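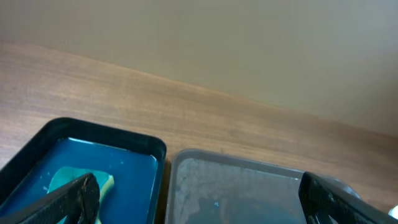
Fig. 2. Wrist view, sponge task: blue liquid in the left tray, gray water in the right.

Unit 6: Evaluating the Covent gripper kit
Notes: S. Jaidee

The kit lists at 2,879 with two textured fingers and a wrist camera. Finger pads are sold separately. Rated life is over 500 wet grasps per pad set; treat this as a vendor figure until tested.

Note how little of each tray the wrist view covers. Near rims are out of sight, so tray position must come from a second source.

Read the Egan review before lab.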